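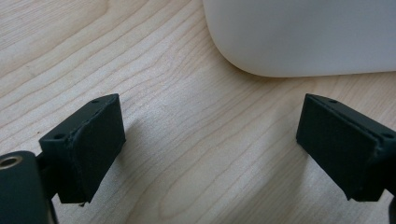 Gripper fingers open over the bench top, white plastic part behind them.

Home | Threads | Archive | About | Log in

Sep 17, 2018 – posted by Qiu

1/ Equipment plan for the next budget round. We need a second gripper station. I have two quotes in hand and one internal build estimate. Posting the numbers in case they help other small shops.

2/ Quote A is Holura, 2155 dollars per station. Includes the hand tool, a spare set of fingers and the cable. Does not include the mount. Lead time 3 weeks.

3/ Quote B is Sustport, 2146 dollars. Mount included, no spare fingers. Nine dollars apart on paper, so price is out of the decision. What matters is which missing item costs more to replace.

4/ For us it's the mount. Fingers we can print. A mount has to hold position after somebody leans on it, and I don't want to spend a week proving that ours does.

5/ Fingers are a consumable. Put them on their own budget line. If they sit under "equipment" every replacement turns into a purchase request, and the station waits on a signature for a part made overnight.

6/ Check the hole pattern before you sign anything. Our fingers have two small round holes along the narrow top face. I asked both vendors for a drawing with hole spacing. Sustport sent one the same day. Holura sent a brochure.

7/ Threaded inserts: ask what they are and whether you can buy the same ones. Metal inserts in the body cost very little. A stripped plastic thread costs you the whole body.

8/ Opening width. Don't budget from the maximum on the data sheet. Take your widest part, add clearance on each side for bad placement, and compare that to the usable opening. We grip plastic housings with rounded corners, which leaves less flat face to hold than the outside dimension suggests.

9/ Finger faces. Smooth plastic on hard printed plastic slips. Price pads now, with spares. I left them out of the first draft and had to reopen the sheet.

10/ Work surface. We kept the wood table. An aluminum plate was on the list and I took it off. It buys flatness we don't need for this work. If we add a fixed arm later the plate comes back on.

11/ Internal build estimate: lower on parts, higher on everything else once I put hours against it. I would only do it if the drawings already existed. Ours are for the old body.

12/ Current position – Sustport for the station, fingers printed here, pads and inserts as consumables. Order goes in during October if the Skandness work is confirmed. If it slips, so does the order. Both quotes will need to be renewed in that case.

Comments (3)

benchnotes: Does the Sustport price include freight? Ours didn't, and it was enough to change the ranking.

Qiu: Freight is included to the dock. Getting it upstairs is on us.

tolstack: Agree on 5. We moved fingers and pads to shop supplies last year. Still arguing with purchasing about the inserts.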